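Onov Feldkiste 12 -- Ausrüstungssatz für kleine Hilfsprojekte

Artikelgruppe: Ausrüstung für Entwicklungszusammenarbeit und Nothilfe
Hersteller: Frandsen
Vertrieb: Tolier

Die Feldkiste 12 ist ein fertig gepackter Satz für Organisationen, die im Ausland eine Ausgabestelle, ein kleines Lager oder ein Projektbüro einrichten wollen. Der Satz wird von Trägern bestellt, die mit öffentlichen Mitteln arbeiten und jede Anschaffung gegenüber dem Geldgeber belegen müssen. Deshalb liegt jeder Kiste eine Packliste mit Einzelpreisen bei, und die Rechnung folgt derselben Reihenfolge wie die Packliste. Für die Abrechnung spart das viel Arbeit.

Der Name kommt von der Zahl der Fächer. Jedes Fach hat eine Nummer und kann einzeln nachbestellt werden, auch wenn die Kiste schon länger im Einsatz ist.

Inhalt

Fach 1 bis 4: Büro und Registrierung. Formulare für die Empfängerliste, Stempel, Kassenbuch, Quittungsblöcke mit Durchschlag, Schreibzeug, Klemmbretter. Die Formulare sind auf Französisch, Englisch, Portugiesisch und Arabisch lieferbar. Bitte bei der Bestellung die Sprache angeben, sonst liefern wir Englisch.

Fach 5 bis 7: Lager. Bestandskarten, Etiketten, Hängewaage, Plomben, Packband und ein Messer mit einziehbarer Klinge.

Fach 8 und 9: Reinigung und Instandhaltung. Handfeger, Kehrschaufel, Lappen, Müllsäcke, Arbeitshandschuhe in zwei Größen. Die Farben der Kunststoffteile können je nach Lieferung wechseln.
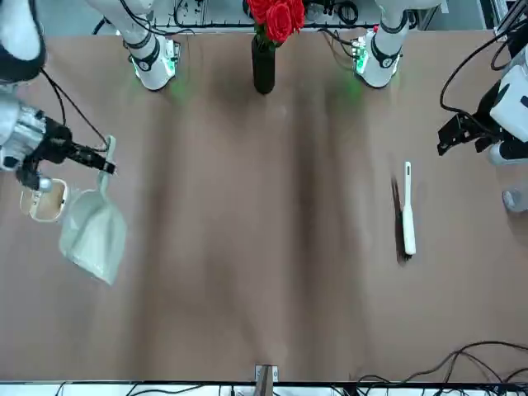
Kehrschaufel in hellem Mintgrün

Fach 10: Licht. Zwei Solarlampen mit Ladekabel. Die Lampen werden mit teilweise geladenem Akku verschickt und sollen vor dem ersten Gebrauch einen Tag in der Sonne liegen.

Fach 11: Erste Hilfe. Verbandmaterial ohne Medikamente. Medikamente dürfen wir nicht beilegen, weil die Einfuhr in vielen Ländern eine eigene Genehmigung braucht.

Fach 12: leer, für eigenes Material.

Gewicht und Transport

Die gepackte Kiste wiegt nearly 70 kg in keiner Variante mehr als zugelassen -- siehe Tabelle.Leergewicht der Kiste: 12 kg
Gewicht komplett gepackt: fast 70 kg
Tragegriffe: 2 auf jeder Langseite
Verschluss: Spannverschlüsse, für Vorhängeschloss vorbereitet
Stapelbar: ja, bis drei Kisten

Zum Tragen sind mindestens zwei Personen nötig, besser sind vier. Für die Luftfracht kann der Satz auf Wunsch in zwei kleinere Kisten verteilt werden. Dann ändert sich die Packliste, die Nummern der Fächer bleiben aber gleich. Die Solarlampen enthalten Akkus und müssen bei Luftfracht angemeldet werden. Die Papiere dafür legen wir bei, die Anmeldung selbst macht der Spediteur.

Zoll und Papiere

Mit jeder Sendung kommen eine Proformarechnung, die Packliste und auf Anfrage eine Schenkungsbescheinigung. Ob eine Befreiung von Zoll und Einfuhrsteuer möglich ist, entscheidet das Empfängerland. Wir empfehlen, den Antrag vor dem Versand zu stellen und die Kiste erst abzurufen, wenn die Zusage schriftlich vorliegt. Die Lagerung bei uns ist bis 5 Wochen kostenlos.

Kauf im Empfängerland

Manche Geldgeber wünschen, dass einfache Waren vor Ort gekauft werden. Das finden wir richtig, und für diesen Fall gibt es die Kiste auch ohne die Fächer 8 und 9. Der Preis wird entsprechend kleiner. Lappen, Handfeger und Müllsäcke bekommt man fast auf jedem Markt, und das Geld bleibt in der Region. Bei Waage und Plomben ist es schwieriger, die sollte man mitbringen.

Erfahrungen aus dem Einsatz

Das Projekt Stalcombe benutzt die Feldkiste für Saatgutausgaben in ländlichen Gemeinden. Von dort kam der Wunsch nach einem größeren Kassenbuch und nach stärkerem Papier für die Bestandskarten. Beides ist seit März in der Lieferung enthalten. Wer noch eine ältere Kiste hat, kann die neuen Karten einzeln bestellen, sie passen in dasselbe Fach.

Bestellung

Angebote erstellt Tolier auf schriftliche Anfrage. Bitte nennen Sie das Zielland, die Sprache der Formulare, die Art der Fracht und, wenn vorhanden, die Projektnummer Ihres Geldgebers. Die Projektnummer drucken wir auf Rechnung und Packliste. Ab 5 Kisten gilt ein eigener Preis. Gemeinnützige Träger können nach Lieferung bezahlen, bei der ersten Bestellung bitten wir um eine Kopie der Satzung.

Ersatzteile: Scharniere, Verschlüsse und Griffe sind einzeln lieferbar. Bei Nachbestellung bitte die Nummer auf der Innenseite vom Deckel angeben.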